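How do I ask a news site to use our photo correctly after a house fire?

Posted by Wusteda

Hello everybody. My English is not perfect, please excuse me.

In October there was a fire in the house of my parents. All the people came out safe and the dog too. A neighbor took a photo of my father in the yard, and she put it on her page. By the next morning it had 622 shares, and then a regional news site published it with a story. They did not ask her and they did not ask us. In the story they have the wrong village and they write that the house was not insured, but it was.

Now people send us messages and want to give money. It is very kind, but we feel bad to take it because of a mistake. I wrote 2 emails to the general address of the site and got no reply. What is the correct way to do this? Should I write, or should the neighbor?

Radulović

You have two different problems here and I would keep them apart.

The photo belongs to the neighbor, so she is the one who can complain about the use of it. She should write in her own name, with the link to her first post and a short sentence about what she wants: her name under the photo, payment, or removal. It is better to choose one.

The wrong facts are your matter. Do not use the general address. Look at the bottom of the page for "Corrections" or "Editorial standards," and write also to the reporter directly if the name is there. Put the wrong sentence, and under it the right sentence. I did this once for my uncle's shop and my message was much too long, so they only answered when I sent a short one. Attach the first page of the insurance policy if your father agrees, but cover the policy number.

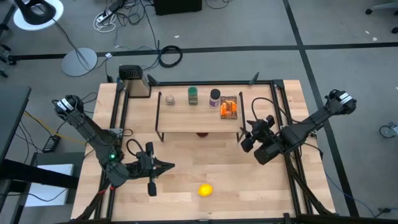

Save a copy of the article before you write, with the time on it. Sites sometimes change the text quietly -- then you have no proof of what stood there before. If other pages have copied the story, make a list of them now. A correction on the first site does not always reach the others, and you may have to write to each one.

Ukel

just comment under the article, they read it

Janedar

I don't agree with Ukel, on our local site the comments close after a day. A phone call on Thursday morning worked for me, when the newsroom was not so busy. Ask for the editor on duty and write down the name.

For the people who want to give money, your father can post a few lines himself under the neighbor's photo. He can say thank you, say the house is insured, and name the fire station if somebody still wants to help.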